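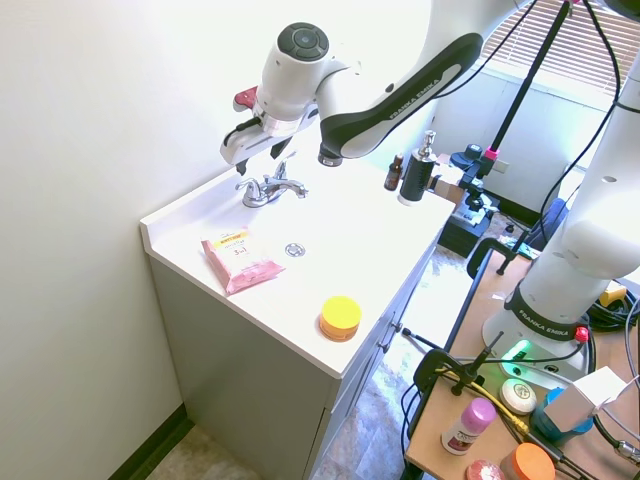 How do you keep a vanity usable when a student team is running pick-and-place on it all term?

Wipe it before the first run and after the last one, put the props back in one tub, and keep anything that scratches off the counter. Ten minutes a session if you stay on it. An hour if you don't.

Filed under: Bath & Utility, Club Bench, Cleaning

OK so the long version. I look after the bathroom setup for the Etel team, our student robotics club, and people keep asking me the same stuff by message so I'm putting it all in one place. Typing fast, sorry. The project this year is tidying a bathroom counter. Pick up a thing, put it where it lives, don't knock over the next thing. Sounds small. It eats a whole term.

Tips, no special order.

Counter first. Damp microfiber, drop of dish soap, then a dry cloth. No powder cleaner, ever. It leaves fine scratches and the scratches hold soap film and then the gripper pads pick up the film. Ask Rigoberto how he knows.

Chrome. White vinegar and water, half and half, on a rag. Not sprayed – the mist goes everywhere, cables included. Wipe, then buff dry with an old T-shirt. Shiny chrome gives the wrist camera trouble, and water spots on top of the shine make it worse. Leobardo wanted to dull the faucet with hair spray. Please don't, it takes forever to get off and goes yellow.

Dry everthing before a run. Bottles, packs, the counter, your hands.

Soft packs. Wipes and towelettes are the worst props we have, they change shape every time. Squeeze the air toward the middle, smooth the front flat, press the crimped ends down with a thumb. When a pack gets thin, retire it to the cleaning shelf and open a new one. Half empty packs fold in the fingers. Also stick the flap down or they dry out, and then you've got a prop that weighs less than it did in the morning.
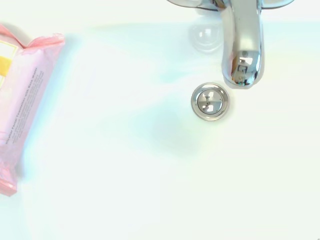

and then log which pack it was, because a new one and a tired one do not behave the same and Cirilo will want to know which runs to throw out. We have 1,797 runs logged since August and 222 of those got tossed over props that weren't written down. That hurt.

Drain. Keep the stopper closed during runs. Small caps go down there and you'll be taking the trap apart with a bucket under it. If you do have to – bucket, towel, hand tighten the nut, don't crank it.

Lids and pumps. Tighten every one. Pump bottles locked if they lock. For the slippery ones wipe the outside with rubbing alcohol on a cotton pad, check a hidden spot first becuase it lifts some printed labels.

Bar soap. Leave it in the wrapper as long as you can. Unwrapped soap smears on the pads and then on whatever gets picked next. Pads clean up with warm water on a cloth, arm stopped, and stopped means stopped, not paused.

Clamps on a wood table. Scrap of cork or thick felt under the jaw. Snug, wiggle, snug again. Check at the start of each session, they creep. I did the cork late and there are dents in the table now that I pay rent on in guilt.

Cables. Velcro straps, not zip ties, you'll be moving them next week. Loose coils well away from the water side.

Blinds. Bright sun on white ceramic washes out the whole basin on camera. Tilt the slats up so light goes to the ceiling, pick one position and put a bit of tape on the wand to mark it. Dust them while you're there, dry sock over your hand.

Props tub. One tub with a lid, list taped inside. Melquiades made the list and it's good, use it. Total spend on toiletries so far is 65 bucks, mostly dollar store. Aušra has the receipts if your section needs the breakdown.

Next to add: grout, and what to do about the drawer that sticks (candle wax on the runner, for now).

We use cookies to remember your preferences and measure traffic. Accept all | Manage settings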